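Mestell Hand Grippers – Set-up Guide
Section 4: Your first table session 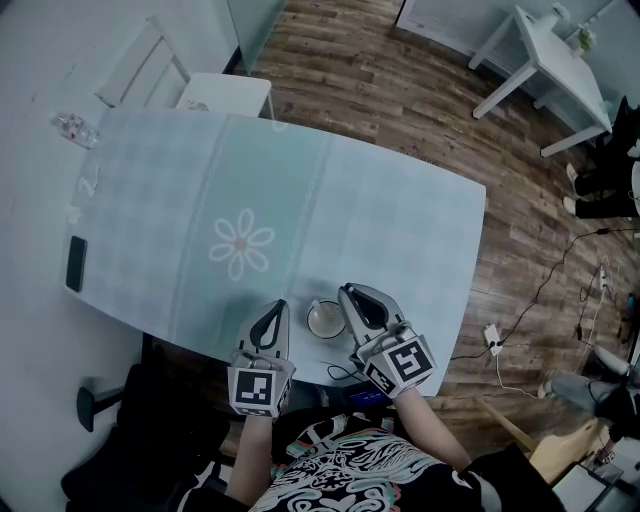 Amra Nikolaidis wrote to us in May that she wished she had read this section before section 3, and that her first 11 recordings went in the bin over one badly seated marker cube. So please do start with step 1, even if you're itching to pick something up!

Before you begin: charge both grippers fully and have the Rakura app open on your computer. Any ordinary table will do. A cloth is fine too, as long as it doesn't slide when you lean on it.

1. Fit a marker cube to each gripper. Push until you feel the click, then give it a gentle twist. If it moves at all, take it off and seat it again.

2. Hold one gripper in each hand and squeeze both triggers slowly, all the way in and all the way out. The two bars in the app should follow your fingers smoothly (this is a lovely moment the first time).

3. Put one small object near the front edge of the table. A little cup is ideal – light, round and easy to close the tips on.

4. Bring both grippers into view and hold still until the app shows two green ticks.

Note: keep the printed faces of the cubes clear of your sleeves and fingers. Long cuffs are the usual culprit when a tick flickers.

5. Press Record, pick up the cup, move it a hand's width and set it down. Press Stop.

6. Play the recording back. The drawn path should be one unbroken line for each hand. Gaps mean a cube was hidden or turned too far away.

7. Repeat until you have 24 clean recordings, then save the set under a new name. Try swapping hands halfway through.

Caution: don't squeeze hard on glass or thin china. The tips are soft but the grip is surprisingly strong.

Caution: keep fingers out of the hinge when the tips close.

Once you've got the rhythm, it becomes great fun, and two-handed jobs such as folding or pouring are covered in section 5. The app holds up to 4,000 recordings before it asks you to move older ones to a drive.

If a tick stays grey after step 4, see error 33 in the back pages.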